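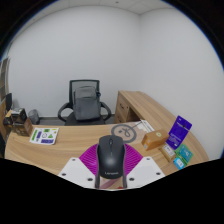 Setting Pointer Speed and Scroll Behavior on a Shared Windows Desktop

Home | Guides | Hardware | Accounts | Search

Updated July 17, 2024

These steps apply to Windows 10 and 11 desktops with a standard two-button wheel mouse. Settings are stored per user account, so repeat them for each person who signs in. An administrator password is not needed except in step 6.

1. Press the Windows key and R together, type main.cpl and press Enter. The Mouse Properties window opens.

2. Select the Pointer Options tab. Set the speed slider to the middle notch (the sixth of 11). At this position Windows passes the mouse counts through without scaling them. Adjust one notch at a time from there.

3. Clear "Enhance pointer precision" if the user does drawing or layout work. The option changes pointer travel according to hand speed, and the same hand movement can give different distances on screen. For office work it can stay on.

4. Select the Wheel tab. The default is three lines per notch. For long spreadsheets, 12 is workable. Above that, rows are easily skipped. The setting "One screen at a time" suits reading but not data entry.

5. Select the Buttons tab and set the double-click speed. Test on the folder icon. If it opens on some attempts only, move the slider toward Slow and test again.

6. If the mouse has its own resolution setting (DPI), set that first and return to step 2. Values of 1,000 to 3,000 cover most single-monitor desks. Vendor software may need administrator rights to install. Basic wired mice usually have a fixed resolution, and this step can be skipped.

7. Click Apply, then OK. Sign out and back in to confirm that the values are kept.

Left-handed use

On the Buttons tab, check "Switch primary and secondary buttons." The change takes effect as soon as the box is checked, so the box must be cleared with the right button if you change your mind.

If the pointer jumps or drifts

Turn the mouse over and clear lint from the sensor opening with a dry cotton swab. Glass and high-gloss surfaces cause tracking errors with many optical sensors; use a plain mat. If the fault continues, try a port on the back of the computer, bypassing any hub. Test the mouse on a second computer before replacing it.

Maintained by Eustaquio Maldonado, Ambridge desktop support, room 257 | © Ambridge | Back to top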